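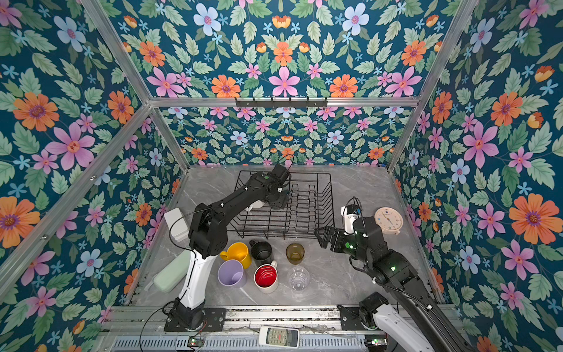 Goltico bread maker, the 2 lb one. Had it since October so figured it's time. Quick review, I have dough rising.

Short version: good machine, bad booklet, keep the receipt anyway.

Basic white loaf came out great on the very first try. Tall, soft inside, crust a little pale on the light setting so I use medium now. Whole wheat is denser, kind of squat. Adding a spoon of gluten helped a lot. Rye, no. Tried it twice, got a brick both times, gave up and went back to the oven for rye.

Where it really earns the counter space is the dough cycle. Pizza dough, cinnamon rolls, dinner rolls. Dump it in, walk away, come back when it beeps. Cinnamon rolls were gone before I got the icing on the second pan. My old Dukora never kneaded properly, always left flour in the corners. This one doesn't, or hardly ever.

Stuff I don't like. The beep. SO loud, and there's no way to turn it off that I've found. I set the timer for 6 am once and woke up the whole house. Also the paddle gets stuck in the loaf maybe half the time and leaves a big ugly hole in the bottom. Let it cool, then dig it out with a chopstick. Don't use a knife, I scratched the coating already.

And the recipe booklet. Cups in one recipe, grams in the next, and the brioche one leaves out the yeast completely?? Wasted a lot of butter on that. I use Emília Doležal's sandwich loaf instead (she posted it on the baking board) and weigh everything. 293 grams of water, thats the number that works in mine. Her version has a bit more but my flour must be different.

Jam setting: used it one time, strawberry. Tasted fine, runny. Wouldn't buy it for that.

Cleaning is easy, warm water and a soft sponge, no dishwasher for the pan. Crumbs get down by the heating element so turn it over when its cold and shake.

Paid just over 80 dollars on sale. At full price I'd think harder about it. My sister has the Plarwood with the nut dispenser and loves it, but that's a lot more money and I put the raisins in by hand at the beep, which, fine, is what the beep is for.

4 stars. Would be 5 with a volume button.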